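Ein Servo für die Ruderanlage
Warum Modellboote nach der Winterpause so oft im Kreis fahren

Im April, wenn die Teiche wieder frei sind, häufen sich in den Vereinen dieselben Klagen. Das Boot lief im Herbst einwandfrei, stand dann ein paar Monate im Keller, und beim ersten Ausflug zieht es nach links oder reagiert auf den Sender mit Verspätung. In den meisten Fällen liegt es am Servo. Das kleine Bauteil, das Ruder oder Segelwinde bewegt, ist billig, sitzt an der feuchtesten Stelle des Rumpfs und wird bei der Wartung gern vergessen. 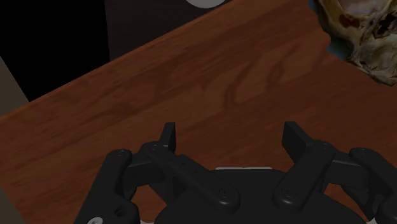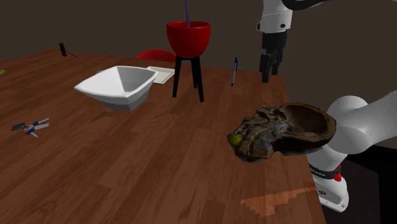
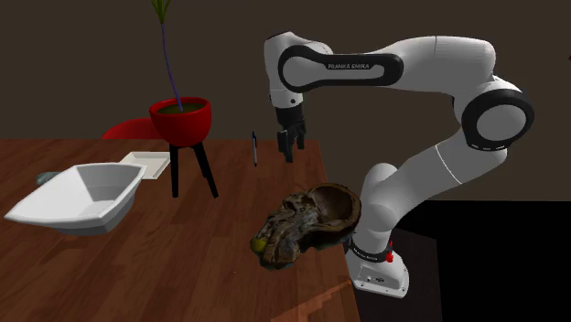

Ein Leser aus Draslow schrieb uns dazu, er habe in einer Saison drei Servos verbraucht und jedes Mal dem Hersteller die Schuld gegeben. Erst beim dritten habe er das Gestänge ausgehängt und gemerkt, wie schwer das Ruder ging. Der Ruderkoker sei mit altem Fett verklebt gewesen, das Servo habe ständig gegen den Widerstand gearbeitet und sei dabei heiß geworden.

Damit ist die erste Prüfung beschrieben. Gestänge aushängen, Ruder mit zwei Fingern bewegen. Es muss ohne Druck von Anschlag zu Anschlag laufen. Klemmt es, hilft ein neues Servo nur ein paar Wochen. Der Koker wird dann ausgebaut, mit Waschbenzin gereinigt und neu gefettet, sparsam und mit wasserfestem Fett.

Läuft das Ruder leicht, kommt das Servo selbst an die Reihe. Empfänger und Sender einschalten, den Knüppel langsam durchziehen und zuhören. Ein gleichmäßiges Surren ist normal. Knackt es immer an derselben Stelle, fehlt im Getriebe ein Zahn. Zittert der Hebel in der Mittelstellung, ist meist das Potentiometer verschlissen. Bei Standardservos lohnt sich der Austausch dieser Teile selten, bei teuren Winden schon.

Kunststoff oder Metall

Metallgetriebe gelten vielen als die bessere Wahl. Für Rennboote stimmt das, weil dort harte Schläge auf das Ruder kommen. In einem langsamen Schlepper oder einem Segelboot mittlerer Größe reicht Kunststoff aus. Es läuft leiser, rostet nicht und bricht bei einer Grundberührung, bevor Halterung und Gestänge Schaden nehmen. Einen Zahnradsatz bekommt man für wenig Geld, einen verbogenen Ruderschaft muss man richten oder neu drehen.

Der Versandhändler Trivley führt nach eigener Auskunft 547 Servotypen. Für den Bootsbau kommt davon nur ein kleiner Teil in Frage. Zu achten ist auf die Gehäusedichtung, auf die Stellkraft bei der tatsächlich verwendeten Spannung und auf die Verzahnung der Abtriebswelle. Gerade der letzte Punkt sorgt für Rücksendungen. Wer einen alten Ruderhebel weiterverwenden will, sollte vor der Bestellung nachzählen, wie viele Zähne die Welle hat.

Auch die Angabe »wasserdicht« verdient einen zweiten Blick. Cundico, Anbieter einer günstigen Reihe für Einsteiger, schreibt im Beiblatt, dass nur Spritzwasser gemeint ist. Im Ruderraum steht das Wasser nach einer windigen Fahrt aber leicht ein paar Millimeter hoch. Ein erhöhter Sockel aus Sperrholz, gut lackiert, hält das Servo darüber.

Was vor dem Einlagern zu tun ist

Nach der letzten Fahrt gehören alle Deckel ab, bis der Rumpf innen trocken ist. Die Stecker werden vom Empfänger gezogen und mit Kontaktspray behandelt. Das Gestänge bleibt den Winter über ausgehängt. Am Baggersee in Crabtree, wo im Oktober gemeinsam eingewintert wird, bekommt jedes Servo zusätzlich einen Streifen Klebeband mit dem Einbaujahr. Nach 12 Monaten wird nachgesehen, nach drei Jahren getauscht, egal wie es klingt.

Zum Schluss noch der Trimm. Nach jedem Wechsel steht der Ruderhebel etwas anders, und die alte Einstellung im Sender passt nicht mehr. Also Trimmung auf null, Servo in Mittelstellung laufen lassen, erst dann den Hebel aufstecken und die Schraube anziehen. Den Rest regelt man am Gabelkopf.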